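Shared tables will end the office sulk, says Stukemano. Staff may differ

Tuesday, April 26, 2022

Workplace outfitter Stukemano wants firms to scrap assigned desks and sit everyone at long communal tables, a change it says will get people talking again. It has put the idea to 34 small companies and claims "very warm" interest, though it would not say how many have signed.

The pitch rests on a survey of 961 office workers, paid for by Stukemano itself. Most said they missed their colleagues. Whether they missed them enough to share a tabletop with their pencils, cables and pot plants is a question the survey did not ask.

"People want to be near each other," said Enda Foley, the firm's head of sales. Pressed on noise, he said tenants would "find their own rhythm".

Yee-man Hsieh, who manages a design office of 20, has heard this before. "We had a big table in my last job," she said. "Everyone wore headphones."
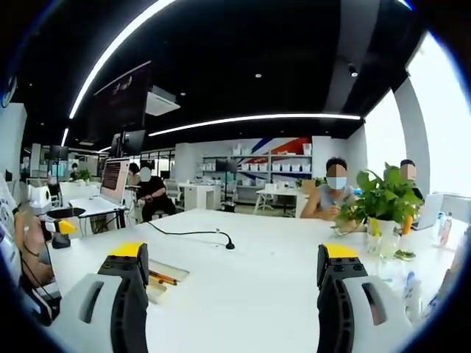

A long white table shared by office workers, with a monitor desk nearby.

Stukemano's tables go on sale in August. Prices have not been published – a curious gap for something billed as the cheap option.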